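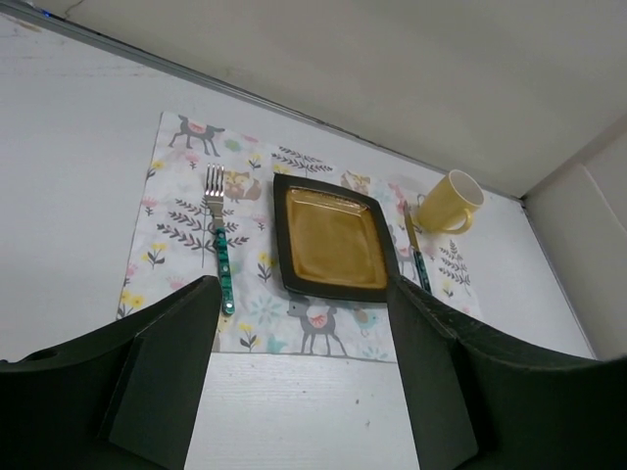
Which side does the fork go on? The left, with the tines pointing away from the diner.

I had to look that up myself before Galora opened its table-setting corner, and I write about tableware for a living (well, part of a living). The shop on Valente Street launched the corner on 4/7/26, and I went along mostly for the placemats. I left with four of them, so you can guess how that went.

The mats come from Cluleck, a small print outfit that until now has stuck to tea towels and aprons. The new line is fabric, white, and covered in woodland animals. My favorite has gray deer in pink-and-red blankets, like they've been dressed for a parade, plus a couple of little orange-and-gray foxes up near the top. There are leafy gray sprigs all over and small yellow flowers dotted between them. It sounds busy. On a plain white table it's really pretty, and I say that as someone who has eaten off the same brown mats since college!

Galora has a sample place setting laid out on one of the mats, with a plate and a fork to the left of it, so you can see how much of the print still shows once dinner is on. Quite a lot, is the answer. One deer sits right below the plate and another is up in the corner, which I thought was clever planning by whoever drew it.
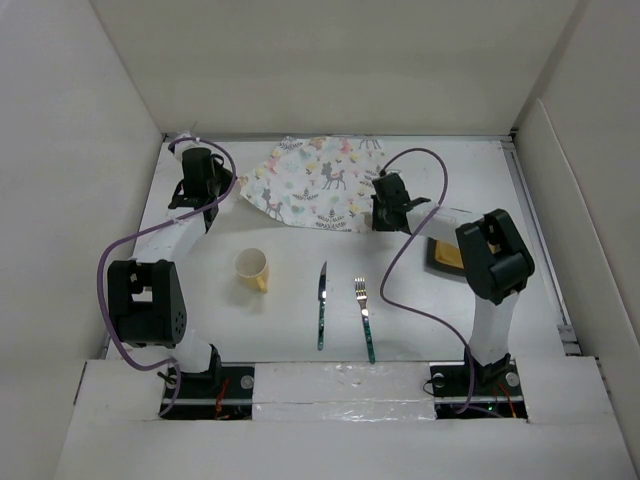

A yellow mug, a knife and a fork on the white tabletop, with the patterned cloth crumpled behind.

A word on care, because I asked. The mats are cotton and can go through a warm wash, but the store suggests ironing them on the back so the colors stay put. I haven't washed mine yet. I have already spilled coffee on one of them — it landed on a fern, so I'm calling it shading.

Cluleck has made 100 sets for this first run, and 57 were still on the shelf when I left. A set is two mats. Trellard, the kitchen store across the road, will carry the same print in July along with matching napkins, and I'm told the napkins will have just the foxes. I'd hold out for those if you already have mats you like.

The corner is at the back of the shop, past the glassware. Some 70 different mats and runners are on display, mostly solids and stripes, and you're welcome to try pieces together on the counter before you buy. Bring your own plate if you want to check the size. I wish I had, as my big ones cover up the lower deer completely.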